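The Layering Jacket: Pattern, Sewing and a Small Sale
Final project report, Apparel Design and Retail
Upendo Lyimo and Idrisa Mwakalinga
10 Oct 2019

Introduction

When we first sat down to choose a project we had a long list of garments we wanted to make, most of them far too ambitious (there was a wool cape on it for quite a while, and Idrisa still brings it up). What we settled on was a plain, loose, unlined jacket that could go over a shirt without bunching at the elbows, and that a small shop could sell at a price students like us would pay. We called it the Bedus, and the name stuck well before the pattern did.

The report covers the pattern, the fabric, the fittings, the pockets and the short sale we held at Bekcombe, the little clothing store that kindly gave us a rail near the door. Our budget for the whole thing was $1,380, which sounded like a fortune in March and a good deal less so after we had paid for thread, interfacing and zippers.

Fabric

We ordered our cloth from Flultomard, who sell ends of rolls and will send you swatches if you ask nicely. Upendo wanted a cotton twill from the start. Idrisa was in favor of a softer blend with some polyester in it, and so we washed and dried samples of both at home and wore them pinned to our bags for a while to see how they held up. The blend pilled along the fold. The twill faded a little, but it faded evenly, and we both rather liked it that way. We went with the twill in black and in a dark olive.

One thing we would tell anybody starting out is to prewash everything, including the tape for the neck seam. We skipped the tape on the first sample and the collar puckered so badly that it looked like a pie crust!

Fit and sleeves 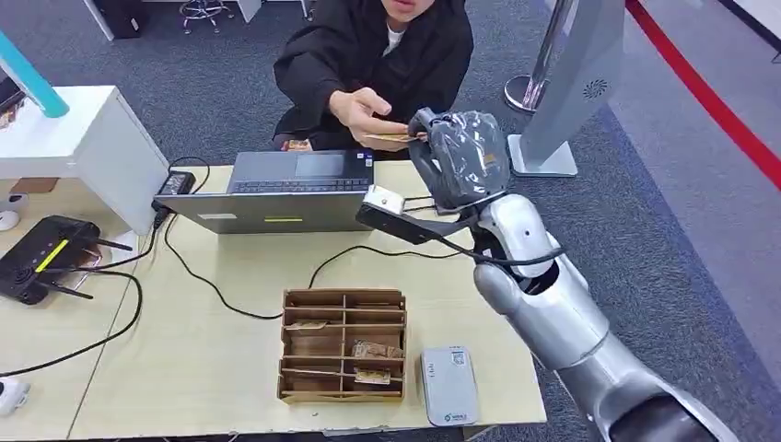
The sleeve took more of our time than any other part of the jacket, and it went through seven versions before we were both happy with it. A sleeve can look perfectly fine on a person standing with their arms at their sides and then pull across the back the minute they do something ordinary with their hands. Paying for something is a good test of this, because the arm goes forward and the shoulder follows it. A loose black jacket over a white shirt, with the right hand held out over a desk and a folded banknote between the thumb and fingers, is the very combination of clothes and movement we kept in mind when we drew the armhole. We lowered the underarm a little, then found we had lowered it too much, since the whole body of the jacket now rode up with the arm. Raising it again and adding width to the back panel gave us the ease we were after.

We asked classmates to try each version while sitting down as well as standing. Sitting was where the hem gave us trouble. Our early hem had a stiff band that pushed the front up toward the chin whenever somebody leaned over a table, and several people told us (very politely) that they felt like turtles. The final hem is a simple double fold with a vent at each side, and we had no more turtle remarks after that.

Pockets and closures 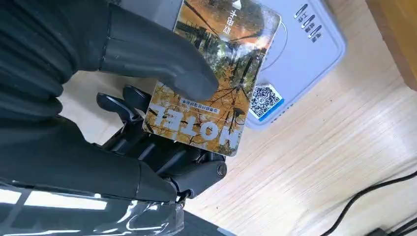
Our first pockets were big patch pockets, copied from an old work coat that belonged to Upendo's uncle. They held a lot, but small flat things slid to the bottom and had to be fished out, so we added a narrow inside pocket on the left front. To decide how wide it should be we thought about what people carry that is thin and needed in a hurry: a bus pass, a student ID, the sort of hotel key card you hold over a white plastic reader on a tabletop. All of these want an opening wide enough for fingers to go in along with the card. Our sample pocket fit the card beautifully and left no room at all for the hand, which we only noticed once it was sewn in. We widened it and slanted the top edge, and it became the feature shoppers asked us about the most.

For the front we used a Kong zipper with a plain metal pull. We had wanted exposed tape, but against the twill it scratched the neck, and a folded guard at the top took care of that.

The sale at Bekcombe

We priced the jacket at $42. It covered the cloth, the zipper and the shop's share, with a small amount left over, though it did not really pay for our hours. We printed 200 cards with a sketch of the jacket and care directions on the back, and handed them out at the store and around campus. The olive sold faster than the black, which surprised Idrisa, who had bet Upendo a lunch on it.

Most of the comments we wrote down were about length. Taller shoppers wanted a longer body, and a few people asked whether we planned on a hood. We had left the hood out to save cloth, and also because neither of us felt sure of drafting one in time.

What we would change

We would cut a long size from the beginning and grade the sleeve along with it. We would also write the sizing notes in inches on the hang tag, as shoppers kept asking and we kept running for the tape measure. The paper pattern and the last sample, in olive, are in the sewing room cabinet for anyone who would like to try a hood on it.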